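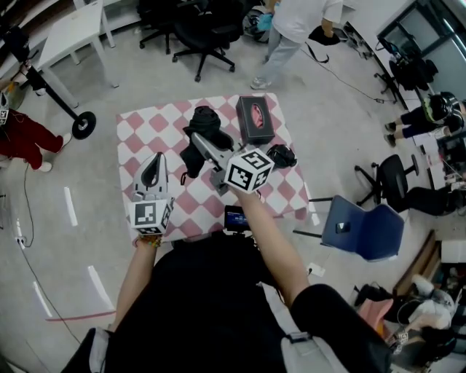

How do you make a small table feel cheerful when it has to work all day long?
Put a patterned cloth on it and let people use it.

Welcome to the gallery for the shared room at Golormont! We moved into the new space in March, and of all the things we carried up the stairs, the little table has turned into everyone's favorite. It isn't a fancy one. It gets used for sorting, folding, unpacking, the occasional lunch, and whatever else lands on it between morning and closing time. These notes are for anyone who has asked us what we put in the room and how it's all holding up.

The tablecloth
Pink and white diamond check, and I love it more every week. The hem hangs over the sides, so the table looks dressed even when the top is busy. It came from the Timmermans market stall (2 cloths for the price of one, and the other is folded in the cupboard for wash days). Cold wash, quick shake, straight back on.

The tissue box
Black, rectangular, light edging, and then that surprise of pinkish-red tissue coming up through the oval opening. With the pink in the cloth it's such a happy match! We didn't plan it at all. Refills are the ordinary kind and take a minute to swap.

The black bundle
Soft black fabric, crumpled on top, with a thin loop dangling at the end. Dark things look wonderful against the check, and they're easy to spot too, so nothing gets left behind when the table is cleared.

The blue chair
Dark blue with thin black legs, and light enough to turn whichever way you like. Sideways to the table is a popular choice, and the seat makes a handy shelf for a phone. We tried a bench from Tovora in the same spot for a while, 90 cm long, and it was lovely to sit on, but the chair is so much easier to move around.

The office chair
Black, with an armrest and wheels. It rolls nicely on our floor and gets borrowed constantly – if you take it to the other end of the room, please roll it home again.

The light
My favorite part of the whole room. A bright strip of it lies across the floor between the table and the chair, and the pink squares just glow on a good day.

Coming next: a shelf for the long wall (Pustach is cutting the boards for us) and more hooks by the door. More pictures once those are up!

Page updated May 16, 2022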